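3.2 Work surfaces

The tables in the Clevwood survey were chosen for their tops. Earlier studies of household work, from 1970 onward, used patterned or wood-grain surfaces, and small items were easily lost against them. We used matte white tops, and raters judged each one bare before any household items were set out. 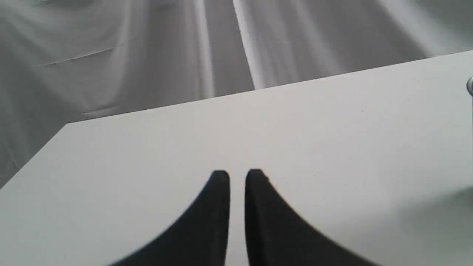

Figure 5. White tabletop with no objects on it; gray shadow toward the right.

Raters scored glare, marks and ease of finding the table edge. A matte top still takes shadow, so gray patches were not scored as marks – a rule we added in December, after 2 raters disagreed. Fabric hung behind a table was left as it was. Its folds were noted on the sheet but carried no score.

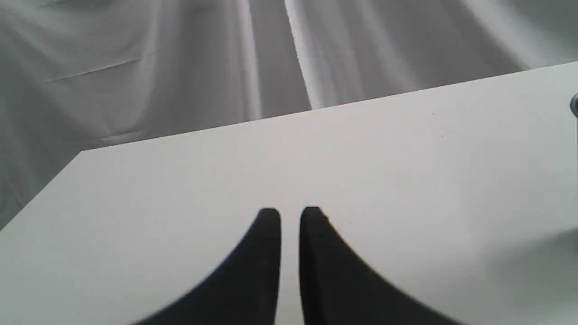

Chrysoula Karras, commenting on a draft of this section, wrote that folds should be scored too, as a pale cloth close to a white top makes the far edge harder to judge. We kept the original sheet so that all 300 ratings could be compared, and return to her point in Section 5.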